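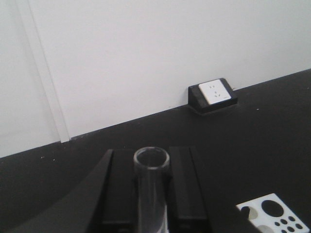

Cells > Urden tube cell > Tickets > Gripper slips on glass

Last updated: Fri 29 November
By the bench automation desk, Hilmont

The gripper on the Urden cell had started letting tubes slide down between pick and place, never by much, but enough to trip the height check at the rack. I was really keen to get into this one, as the fault only came up on glass and never on plastic. We work with one clear glass tube held upright between the two black fingers, rim up, with the white perforated plate off to the right, and that makes a lovely simple test. Any slip shows straight away at the rim!

First try: raised the grip force in the Correia controller by 5 steps. Better, but slips came back after 40 cycles.

Second try: wiped both finger faces with alcohol and let them dry. Big improvement — 760 cycles before the next slip. So the faces were picking something up.

Third try: checked the finger faces under a lamp. The left one had a shiny patch low down where the glass sits. Fitted a fresh pair of Furneck pads, put the grip force back to its old value and taught the closing position again.

Result: 2000 cycles, no slips. I'm delighted with that, and the motor sounds happier at the lower force too.

Still to do: add the wipe to the weekly sheet, order spare pads (the last set went on in July), and run the long tubes. Ticket stays open until the long tubes are done.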